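Lurum Home Help Support
Ticket: Kitchen chores routine, simulated trial, not fit for sign-off
Opened by: Edith Correa (Tustholm)
Assigned to: Eusebio Henao
Priority: Normal (was Low, raised by customer)
Status: Open, waiting on vendor

Tuesday, June 8, 2021

Edith Correa wrote:
We were told in April that the kitchen routine was ready for us to try in simulation before any machine was delivered. I have now had it running on and off for two weeks and I would like someone other than sales to look at the results. The job I set is the plainest one I could think of: fetch the knife, carry it to the bench, put it down, let go, come back for the next thing. My nephew does it for pocket money.

Out of 40 tries the log marks 31 as "complete". I don't believe the log. It seems to call a run complete when the arm stops moving, whatever is or isn't in the gripper at that point. Can you tell me what "complete" is supposed to mean?

Build is the one your installer left, settings untouched. The room is the standard kitchen that came with it.

Eusebio Henao wrote:
Thanks Edith. I've gone through the run files. You're right about the flag. "Complete" is set when the last move in the plan is finished and no fault has been raised. It doesn't check where the item ended up. That check exists in the tidy-up routine and was never switched on for this one. I've raised it with Begoñe Nieto on the planning side.

Could you send the room views from the same session, and tell us whether you changed the start position? Some of the plans begin with a turn I can't explain.

Edith Correa wrote:
Start position not changed. I wouldn't know how. Views attached.

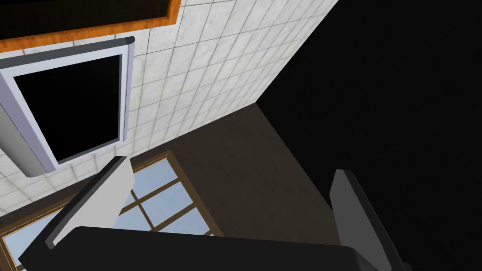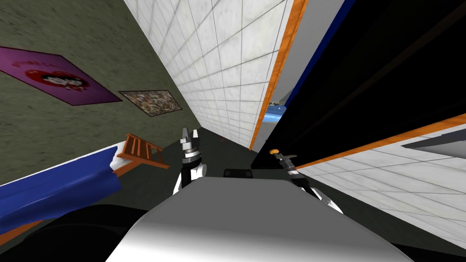 Can it be trusted to put away the kitchen things by itself yet?
On the results so far it can't. It may be able to move an item under supervision, but it has no dependable way of knowing whether the job got done, and until it has one a person needs to check each run.

That is my own answer, by the way, written up for our manager, who asked the question in those words. Correct me if you think it's unfair.

Eusebio Henao wrote:
I don't think it's unfair. I'd add "for this routine", as the others do have the end check.

Begoñe Nieto wrote:
Joining from planning. A few things to try, in this order please.

1. Close the trial and open it again from the saved kitchen, not from your last session. Sessions carry over the old start pose.
2. In the routine settings, turn on "confirm item at goal". It's under Advanced, near the bottom.
3. Set the hand speed to 40 per cent.
4. Run it ten times and send me the log, including the ones that look fine.

If a run stalls for longer than 135 seconds, stop it by hand. It won't recover.

Edith Correa wrote:
Done, all four steps. With the confirm setting on, three of the ten are marked complete. So the old number was flattering it by a long way, as I suspected.

The slow speed helped the pick-up, I'll give it that. Putting down is where it falls over. It gets to the bench and hovers, or it lets go early and then carries on to the next step as if all was well. Two runs stalled and I stopped them.

I should say I'm not against the idea. We looked after a relative at home for years and I would have paid good money for something that could clear a bench at the end of the day. But the brochure says "everyday kitchen chores" in the present tense, and what I've got is a program that can't be relied on to put down a knife in a pretend kitchen with no kids, no dog and no wet floor. I'd want a lot more than three in ten before it went near the real one.

Eusebio Henao wrote:
Understood. I've passed the brochure wording to Nest Parri, who looks after that text. I can't promise a change.

Begoñe Nieto wrote:
The early release is a known fault on our side. The routine reads light contact with the bench as "placed". There's a fix in testing. It has been through 900 simulated runs and the early release is much less common, but the hovering is still there and I don't have a date for it.

Edith Correa wrote:
Much less common meaning what? Please send the figure with the confirm setting on, not off.

Begoñe Nieto wrote:
Fair. Those runs were done with it off. I'll have them repeated and post the result on this ticket.

Edith Correa wrote:
Then leave it open. We won't be booking the delivery until I've seen it - and please take us off the reminder emails in the meantime, I've had two this week.

Eusebio Henao wrote:
Reminders switched off. Ticket stays open, waiting on the repeat runs.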